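My appendix, the long weekend and the bag of frozen peas
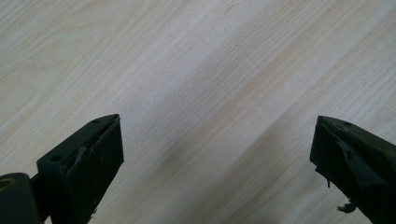 6 min read

We use cookies to remember your preferences and see how many people visit. Accept | Manage settings

So a few of you have messaged asking where I went in September, and the short answer is that my appendix burst and I spent eleven nights in Prevholm hospital. The long answer is this post. Get a cup of tea, I tend to ramble.

It started with a pie. I'd had a chicken and leek pie from the bakery on the way home, and by nine that night I had a sore tummy and was blaming the pie very loudly to anyone who'd listen (my sister Zainab, on the phone, who wasn't listening all that hard). It wasn't a terrible pain. It sat right behind my belly button and felt like I'd swallowed something too big. I had a bath, took two antacids and went to bed with the hot water bottle.

I woke up at three and was sick, and then sick again at four, and by breakfast I was sure it was gastro. There was a bug going round at work and two people in my team had been off with it, so I sent my boss a text and lay on the bathroom floor with a towel under my head. I remember being quite pleased about the tiles because they were so nice and cool.

By that afternoon the pain had moved. If you take one thing from this post, please take that bit! It went from the middle down to the lower right side and it got sharper, and I couldn't straighten up when I walked to the kitchen. I did the whole trip bent over like a prawn. I had a temperature too, but I'd lost the thermometer in the move so I was just guessing from how much I was shivering.

And what did I do with all that? I got a bag of frozen peas, put it on my side and watched four episodes of a baking show.

I've thought about this a lot since. I'm thirty-six, I've got a cupboard full of first aid stuff, I did the course at work. If a friend had rung me and said she was vomiting and feverish with pain in the lower right side I would have driven over there in my pyjamas. But it was me, and it was a long weekend, and I didn't want to be the person sitting in emergency with a tummy ache while the staff were flat out.

Then on the second night the pain stopped. Just like that, at ten o'clock, in the middle of brushing my teeth. I was so happy! I rang Zainab and told her I was over the worst of it, and I ate half a piece of toast and slept for three hours.

I know now that it can ease off like that when the appendix bursts, because the pressure goes. I had no idea. When I woke up, my whole belly was hard and sore all the way across, and I was shaking so much that I knocked the lamp off the bedside table. My neighbour Isauro heard it go (thin walls, for once I'm grateful) and knocked to see if I was all right. I wasn't. He took one look at me, called the ambulance and then sat on the hall carpet and talked to me about his tomato seedlings until they came. I couldn't tell you a word of what he said about them but I liked the sound of it.

I live out past Guvdale, so it's 40 kilometres to the hospital, and I felt every one. The paramedic gave me something for the pain and a green whistle thing to breathe on, and I apparently told her she had a beautiful parting. Sorry about that, whoever you were.

Things got fast after that. Bloods, a scan, a drip, a lot of people asking when I'd last eaten. A surgeon called Dr Nwachukwu came and crouched by the trolley so that her face was level with mine. She said my appendix had perforated, there was infection through my abdomen and they were going to take me to theatre straight away. She asked if I had any questions and I asked if I could still go to my cousin's engagement lunch. She said no, very kindly.

They'd hoped to do it keyhole but there was too much mess in there, so I've got a proper scar down the middle. I had 98 centimetres of tubing coming off me at one point, which I know because a student nurse and I measured the drain with a paper tape when neither of us could sleep. It's the sort of thing that seems hilarious at two in the morning on a ward.

The first few days after the operation are patchy. I was very thirsty and only allowed ice chips. I had a fever that kept coming back in the evenings, and they changed my antibiotics twice. The woman in the bed opposite, Omolara (same first name as my surgeon, which caused no end of confusion on the ward round), had had her gall bladder out and was up and walking before I could even sit. She used to shuffle over with her drip stand and read me the crossword clues. I was useless at them but it gave me something to do besides look at the clock.

What surprised me was how weak I got. I'm a walker, I do the Bako track most weekends, and on day five it took two people to get me to the chair by the window. I cried the whole way there and then I cried because the chair was comfortable. The physio, a very patient man named Musa, told me that was a normal amount of crying. My goal for that day was to cough, holding a pillow against my stomach. I did it three times and had to have a nap.

Day eight was the turn. My temperature stayed down all night, I had a bowl of custard and I got cross about the TV remote, and Zainab said when I started complaining she knew I was coming good.

Home was harder than I thought it would be. I stayed at Zainab's for the first while, no lifting, no driving, no laughing if I could help it. (Her kids made that one difficult.) My phone keeps track of my steps, and on the first day back it said 374. I was wiped out. I went to the letterbox and back, and from the couch to the loo, and that was me done. Last week I did 3,367 in a day and I took a screenshot and sent it to everyone I know. I used to do that before morning tea!

I'm still not right. I get tired out of nowhere, usually mid-afternoon, and the scar pulls when I reach up for anything on the top shelf. I get a bit frightened when I have any sort of tummy pain too, even the ordinary kind after too much bread. My GP says that fades and to come in any time I'm worried, and I've decided to believe her on both counts. I've been in twice. One was wind.

I go back to work on half days soon, and my checkup with Dr Nwachukwu is the week after that. I've written my questions on the back of an envelope so I don't ask her about lunch again.

Thank you for the soup, the cards, the crossword book and the truly massive nightie. Isauro's tomatoes are in the ground now and he's promised me the first ones. And if your side hurts and you're being sick, please go and get it looked at, long weekend or no long weekend. Put the peas back in the freezer.

Imani Mwaipopo
2024-11-04

Get new posts by email. Enter your address to subscribe. Unsubscribe whenever you like.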